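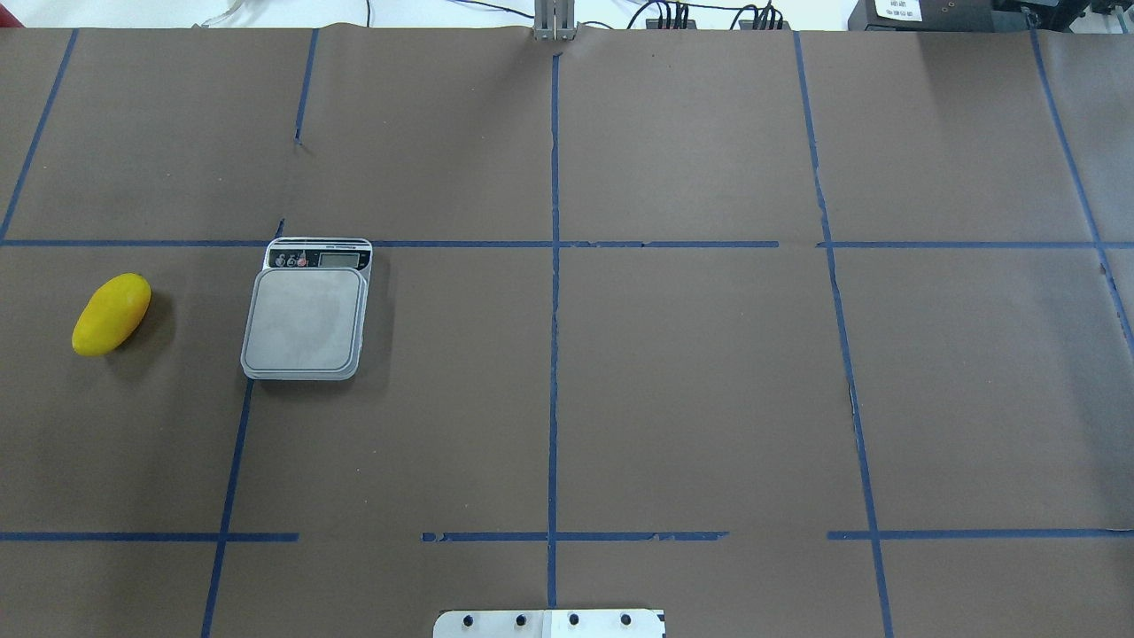 A taped work surface with a mango and a digital kitchen scale, with the mounting plate at the near edge. Photo: Melina Mavromatis

PISA, 2018-12-31 – Automation supplier Ververidis has opened orders for Drerow, a tabletop kit meant for small food packers and teaching labs that want to try robot handling of fruit without buying a full production cell.

The kit includes a mounting plate, an arm, a camera and the software that ties them together. Buyers supply their own table and scale. It sells for 999 euros a month on a lease, with a minimum term of four months, sales manager Ulises Lagos said.

"Most of the people who call us have a bench and a job they are tired of doing by hand," Lagos said. "Weighing is usually the first one they ask about."
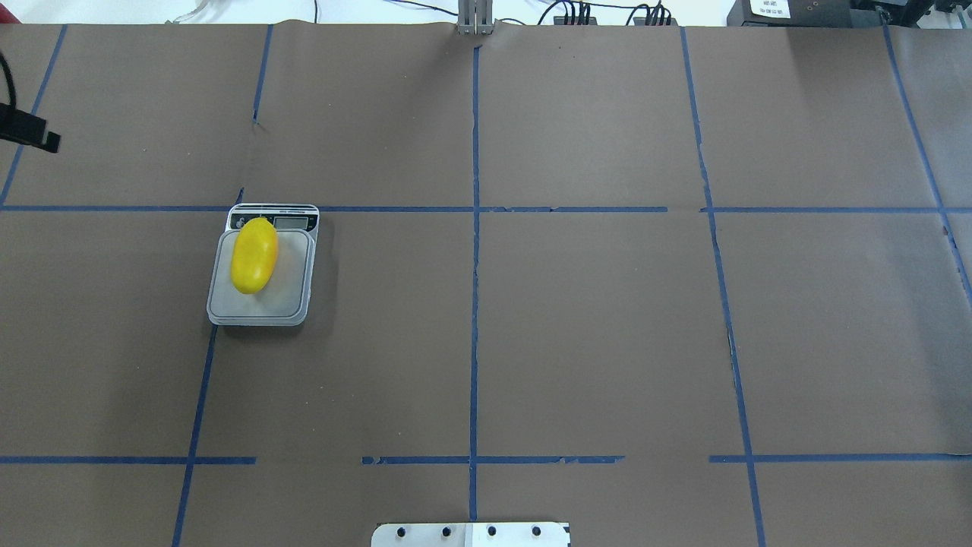
Setup starts with paper and tape. The user covers the table, marks out a grid and shows the software where the cells are, a job the manual puts at some 72 minutes for a first-time user. After that, tasks are picked from a menu or built step by step on a laptop.

Halima Anozie, who runs a packing business and had an early unit on trial, said the menu was easy to learn but the manual needed work. She also asked for a way to save grid layouts – a feature Ververidis says will come in a March update.

The kit does not read scale displays in its current version. Weights have to be typed in or sent over a cable from a scale that supports it.

Kitilport will handle deliveries outside Italy. Orders placed now will ship in the spring, Lagos said.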